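Sorting flat links before you build

Spread the links on a plain, light table and group them by color first. Then lay two of the same color together and line up the holes at one end. If the holes at the other end match, the links are the same length.

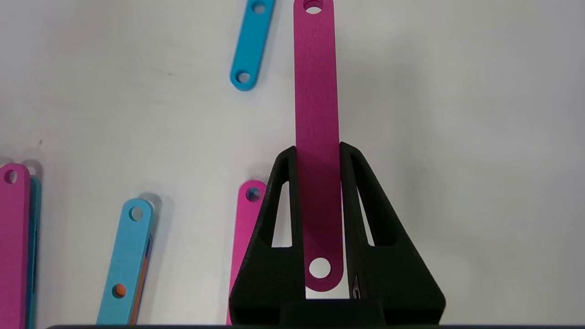 Check the holes next. Printed ones often come out tight — run a 3 mm bit through by hand until the pin turns freely. Keep any bad ones in a separate tray and reprint them last.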